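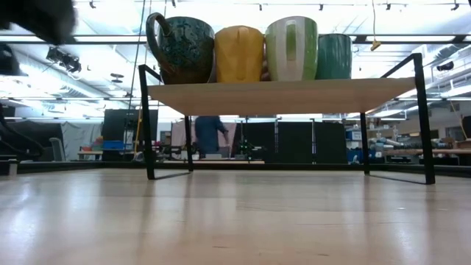 Staff who unpack and shelve stock at Jellovitz had asked for one assurance before any robot arms were brought in, according to one packer: that the people already doing the work would be the ones to decide how it was shared out.

News > Workplace > Automation

Jellovitz has confirmed that the placing of mugs on display shelves will be handled in part by paired robot arms from April 1, 2023. The arms, supplied by Rarko, have been on trial at the company's Gretia site. The trial covered 2511 placements, and the results were given to employees in February.

Under the new arrangement, no positions will be removed. The 99 employees in the shelving and packing section will spend less of each shift on repeated lifting and more on checking glazes, recording breakages and preparing orders. Each will receive paid training in stopping, resetting and supervising the equipment. Rosters will be reviewed after three months. 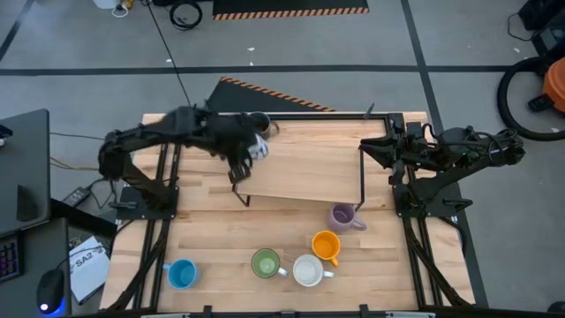
Guerra, writing in reply to the company's notice, welcomed the training but asked that the pace of work be set by the section and "not by whatever the arms can manage on a good day". The reply also sought a written limit on the number of stations one person may supervise.

Jellovitz stated that the limit would be two stations per person, and that any change to it would be subject to consultation. Employees may submit comments in writing to their section supervisor or through the labour relations office.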